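# Chapter 4: What Will It Really Cost?

I blew my first robot budget on the arm. Cisodau quoted me a fair price, I signed in May, and then I found out I still had grippers, power strips and a decent table to pay for – nearly 3000 dollars more.

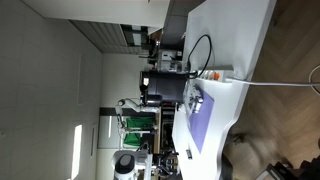 So now I start my list at the tabletop and work outward. In this chapter we'll price a small bench cell together, using quotes from Auer and Zimeck, and I'll show you why I always hold back 1000 dollars for fingers alone (they're the part I swap most!).
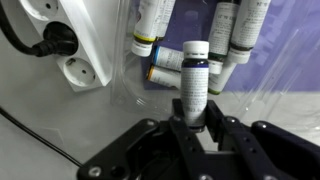

*Figure 4.1 Two-finger gripper holding a small capped bottle.*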